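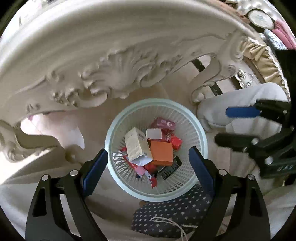

Rim detection is where our trash task keeps failing, and I'd like opinions before we lock the task list for the June demo. Team is four students, capstone course, two-finger grippers. The task is "remove one named item from the wastebasket and set it on the floor." The basket is pale mint with translucent ribbed sides and a slotted lattice low on the wall, and light comes through the slots. Our depth estimate puts holes in the wall there and the grasp planner then treats the holes as free space. We have 170 demonstrations. On replay the left finger contacts the rim in 60 of them. Baseline is the Pisharody planner with default clearance.

Questions:
1. Mask the basket as a solid cylinder, or fix the depth?
2. Is anyone else training on translucent containers?

tuswood_lab
Posts: 2

-----

kestrel_m wrote:
Mask it. Fit a circle to the rim, extrude down with a taper, mark the shell as occupied. The rim is thick and smooth so the fit should be stable. We did this for a colander in the Flevwood course and stopped thinking about it.

-----

ohm_and_away wrote:
Disagree. A fitted shell works until the basket gets nudged, and it will get nudged if you are touching the rim in a third of your runs. Then you plan against a stale model. Fix the depth. What is your finger width at the pads, and do you inflate for it?

-----

tuswood_lab wrote:
Pads are modeled as boxes. The ridged edge is not in the collision mesh. Inflation is 2 mm.

-----

ohm_and_away wrote:
There's your first problem. The pads angle inward and the tips overlap the rim on the left side from that viewpoint. If the mesh stops at the box you are short by the whole ridge. Correct the mesh before you touch perception, then rerun the same 170 and report the contact count again.

-----

kestrel_m wrote:
Agree on the mesh. Still don't agree on the shell. Refit every cycle and it isn't stale. A circle fit is cheap.

-----

pinjoint wrote:
Different issue. How are the items named? The orange box and the tall cream box are easy. The black flat package is partly under the orange one, so "remove the black package" is really two operations or a drag. If those are mixed in with the single-item demos, your success rate means very little.

-----

tuswood_lab wrote:
Mixed in at the moment. The instruction string is the only label. We could add an occlusion flag by hand.

-----

pinjoint wrote:
Add it. Score the flagged set separately. I would also leave the wrappers out of the demo. The crumpled red one has no flat face to close on, and the long red, pink and white one runs under the cream box, so a pull on it may move the box too. Boxes only.

-----

ghazal_h wrote:
Ghazal Hassanpour, I TA the Stulham section. Please don't drop the wrappers. The rubric gives credit for deformable objects and boxes alone will cap you in that category. Keep at least one wrapper in the list and document the failure rate. A measured failure is accepted. An omitted class is not.

-----

pinjoint wrote:
Then the rubric rewards putting a bad grasp in front of an audience. Record it in the report and run boxes live.

-----

ghazal_h wrote:
The live run and the report are graded from the same task list. You can order the list however you like, so put the wrapper at the end.

-----

kestrel_m wrote:
For the red wrapper, try a top pinch at the highest point with a slow close. Don't plan on the outline, it's mostly creases.

-----

tuswood_lab wrote:
Plan as of tonight: ridge added to the pad mesh, occlusion flag on all demos, shell refit per cycle as a second condition against the unmodified depth. Wrapper goes last in the list. Contact counts for both conditions will be posted in this thread after the rerun.

-----

ohm_and_away wrote:
Run the mesh fix alone first. Otherwise you won't know which change did it.

-----

tuswood_lab wrote:
OK. Three conditions.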